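Mistdale Coalition Talks Corpus

This collection contains news texts in English on the coalition talks which followed the Mistdale council election. It was made for people who study how local papers report on party negotiations before any agreement is signed.

What is inside

The texts come from 2 newspapers, the Zelton Courier and the Clandus Post. Each article is stored as one plain text file in UTF-8, with the headline on the first line. Letters from readers and paid party notices were left out. Live blogs were kept, but every entry in them is a separate file.

Labels

Each article has a label for the main claim: confirmed, denied or unclear. We worked with 2 annotators, and they read every text independently. Where they did not agree, both labels are kept in the table – please do not merge them without saying so in your paper.

Known problems

In October the Clandus Post changed its website, and 30 articles lost their time of publication. For these the time field is empty. The party name Rajput List is sometimes shortened to Rajput in headlines, so a simple name search will mix the party with persons of the same surname.

Version 3 corrects the spelling of ward names and removes double entries. Older versions can still be downloaded, but they will not be repaired.
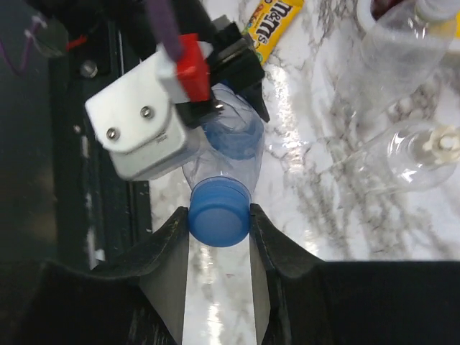
Clear plastic bottle with a blue screw cap, lying on its side.

Use and contact

The labels are free for teaching and research. The article texts remain with the newspapers, so ask them before you print longer passages. Errors can be reported on the issues page – please give the file name and the line.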